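Dedbridge Hall Spring Walk-Through: Checklist and Comments

Tuesday, March 6, 2018
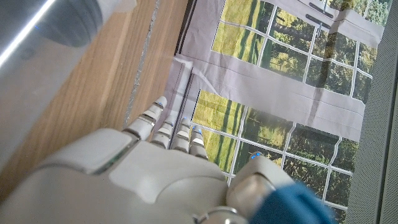

Before we get into the list, a word on how to read it. Each item has a result (OK, Fix, or Watch) and then whatever I thought was worth adding, which I admit is sometimes quite a lot. "Watch" means I would not lose sleep over it but I would like whoever does the June visit to look at it again with fresh eyes. The hall is a dear old building and it is mostly in good heart, so please don't be put off by the length of what follows.

OUTSIDE AND ENTRANCE

1. Front steps, treads and edges – OK
Nice and solid. The grit strips that went down last fall have held up through the ice better than I expected, and the second step no longer rocks.

2. Handrail, left side – Fix
The bottom bracket has worked loose from the wall again. You can feel it give if you lean on it, and the people who lean on it are exactly the people we want it to hold. Longer screws this time, please, and into the brick. The old holes are too chewed up to use.

3. Handrail, right side – OK

4. Ramp – Watch
Good surface, but moss is coming up along the shady edge. A stiff brush and a bucket of warm water would deal with it in a morning.

5. Porch light – Fix
Comes on, flickers, thinks about it, goes off. I changed the bulb and got the same thing, so I suspect the fitting. One for the electrician.

EXITS

6. Main doors, open fully from inside – OK
Both leaves swing right back. The left one squeaks, and I gave the hinge a drop of oil while I was there.

7. Kitchen door – Fix
It opens, but you have to put your shoulder to it. The wood has swollen over the winter and is catching along the bottom. It needs to come off and have a sliver planed away. Until that's done, would the kitchen users please try it at the start of each booking, so that it's a known thing and they aren't finding out in a hurry?

8. Exit route behind the stage – Fix, done same day
Two stacks of chairs and a rolled carpet in the passage. I moved the chairs to the store and dragged the carpet as far as the cloakroom, where it is now somebody else's puzzle. I know storage is tight, and I do sympathize, but that passage has to stay clear.

9. Exit signs – OK
All lit, all readable from the far end of the hall.

FIRE

10. Extinguishers, 4 in total – 3 OK, 1 Fix
Pins and seals are fine on all of them. The one by the coat hooks has its needle just under the green, so I've put a tag on it and it should go back to Virk for a refill. They were very quick last time.

11. Fire blanket, kitchen – OK
On its hook, tabs hanging down, with no tea towels draped over it for once.

12. Alarm test – OK
Heard clearly in the hall, the kitchen, both restrooms and the upstairs room with the door closed. I let it ring a little longer than I needed to while I walked back down the stairs, and I'm sorry if it upset the dog next door.

13. Capacity notice – Watch
The notice by the main doors says 200, and it has faded so badly that you'd need good glasses to know it. A fresh print would be cheap.

KITCHEN

14. Range and shut-off valve – OK
The valve turns easily by hand. The Traretti range is old but clean, and all the burners lit on the first try.

15. Hot water at the sink – Watch
Hotter than I'd like. There's a small warning sticker, but it has peeled at one corner and hangs over itself. A new sticker at the very least, and ask the plumber about turning the heater down when he's next in.

16. First aid box – Fix
Plenty of bandages, no burn dressings, and one lonely finger cot. The list inside the lid is useful, so please shop from that. We have an account at Plastelberg, number 931, and they'll have everything on it.

UPSTAIRS ROOM

17. Stair carpet – OK
Tight on every tread. I went up and down twice, once in socks.

18. Window locks – Watch
The middle window latches, but only if you lift the sash a touch as you turn the catch. Fine for those of us who know the knack.

19. Extension cords – Fix
One cord had a nick in the outer cover near the plug. I cut the plug off and put it in the trash so that it couldn't come back. Please don't run one cord into another – if the sockets won't reach, move the table.

20. Key cabinet – Watch
Key 101 (the loft hatch) is on the wrong hook. I left it where it was, in case somebody has a system, and wrote the number on a bit of tape underneath.

Items 2, 7 and 10 come first, please. The porch light can wait for the electrician's next visit as long as the evening groups bring a flashlight. Completed sheets go in the green binder in the office, newest on top.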